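The Night Flow at Grorncombe

The minimum night flow at Grorncombe had been 50 liters an hour for as long as the district had kept a log. In September it went to 93. Illia Derkach entered the new figure, underlined it, and entered it again the next night.

Night flow is measured when the valley is asleep. Toilets refill, a boiler tops itself up, and the rest is leakage. A change in the figure means a change in the pipe, and a pipe that has changed does not change back. This was the first thing Derkach had been taught, by Hnat Dmytriv, who had run the district before him and now lived in the last house on the upper main.

Derkach began with the valves. He closed them in order from the bottom of the valley, leaving each one shut for 11 minutes and reading the meter at the start and the end. The lower loop was sound. The school branch was sound. When he shut the valve below the chapel, the meter dropped to its old value and stayed there.

That left the upper main: cast iron, lead joints, one hydrant, and a service line to the house of Hnat Dmytriv.

He walked it with the listening stick, an ash rod with a brass cup at one end. A leak under pressure gives a steady hiss, higher in iron than in plastic. He set the stick on every fitting from the chapel to the hydrant and heard nothing but his own sleeve. At the stop tap outside the last house he heard water moving. It was moving in an even, unhurried way, and then it stopped.

A leak does not stop.

He wrote down the time and went home. The following night he stood at the same tap with his coat buttoned to the neck. The flow began a little after two. It ran, stopped, ran again. He could see a light at the back of the house, where the old man had his workroom.

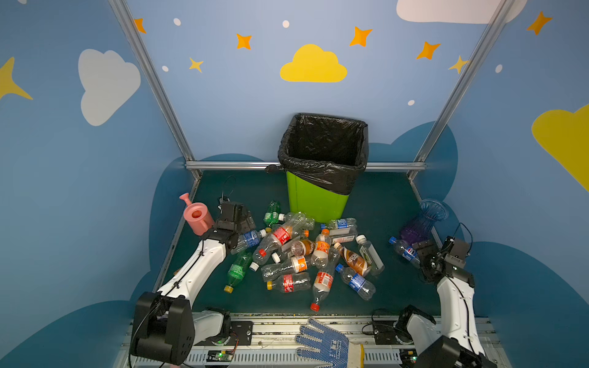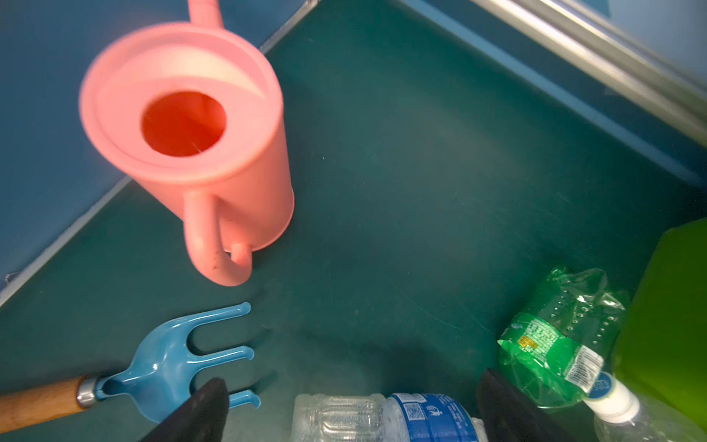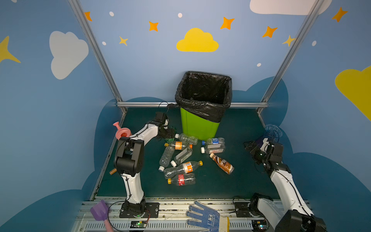 Pink watering can, second picture. Green bin with black liner, first and third.

"You took your time," said Dmytriv, when he opened the door. He was dressed. "I would have had you at this tap on the second night."

"I did the lower loop first."

"Why?"

"Because it is older."

"The lower loop was relaid. You have the drawing." He stood aside to let Derkach in.

The kitchen tap was running into a bucket. On the table was a Plornilus register, the brass kind the district had stopped buying, with its cover off and a jeweler's screwdriver beside it. Dmytriv had been putting water through it every night at a constant rate, then carrying the bucket out to the pear trees. He had a notebook of his own. The columns were ruled in the same manner as Derkach's, since Derkach had copied the manner from him.

"It reads low," Dmytriv said. "Below a certain rate the wheel sticks. I always thought so. Every one of these we fitted read low."

Derkach sat down and worked through the notebook. The arithmetic was correct. If the registers had been sticking, the old baseline was wrong, and so was every loss figure the two of them had signed.

"How long have you thought so?" he asked.

"Since before you came."

"You never put it in the log."

"I had no measurement." Dmytriv closed the tap — a quarter turn, then a little more — and listened until the pipe was quiet. "Now there are 44 of them. You may count."

Derkach counted. There were 43, and he said so.

The old man looked at the clock, put the cover to one side, and set the bucket back under the tap. Derkach uncapped his pen.

"Open it slowly," he said, and wrote down the time.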